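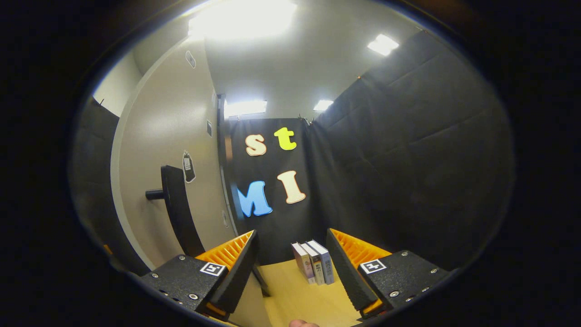 Why does adding more demos make my book-shelving policy worse?

Posted by bondgate_basement

I'm trying to reproduce the shelving result from the Ralleck write-up, the one where a policy learned only from hand-held gripper demos picks up a few upright books and slides them onto a shelf. With the first 500 demos I get a respectable policy. It grabs the books, it shelves them, I feel like a scientist.

Then I trained on the whole pile, 3,029 demos, same settings, same number of epochs. Now it drives up to the books, hovers between them like someone choosing a paint color, and closes on air. Validation loss is lower than ever, so on paper I am doing great.

The full set came from 11 people. The first 500 were all me. Fisheye view, soft ribbed fingers, a marker on each one for the opening width. Is there a known ceiling on this, or have I broken something?

Posted by Grano

More data is always better. Check your learning rate.

Posted by marinho_lab_rat

I'd leave the learning rate alone for now. Your first 500 came from one person with one set of habits. The rest came from ten other people who each believe there is a correct way to pick up a book. Some will squeeze the whole group, some will go for the outside one, and a few will nudge the books straight first out of personal pride. If your action head is plain regression, it averages all of them, and the average of "go left" and "go right" is the gap you're watching it grab. Low validation loss tells you very little here, as you've found out.

What I'd try, in order:

Replay the gripper widths from the markers and plot them per person. We had one collector whose calibration was off by 5 millimeters for an entire afternoon, and the policy learned it faithfully.

Swap the regression head for a diffusion one, if you haven't already. The Ralleck people do use one. It's in the appendix, where they keep everything you need.

Train on 500 demos drawn evenly from all the collectors. If that also hovers, it's the mix of styles. If it works, look for a bad batch in the remainder.

Also check how you split train and validation. If clips from the same session land on both sides, the number is flattering you.

Posted by bondgate_basement

It was regression. I had read the appendix, in the sense that I had scrolled past it. The mixed 500 hovers too, so it's the styles. Diffusion head is training now and should be done by February.

Posted by pagesout

Following. Mine hovers as well, but over mugs.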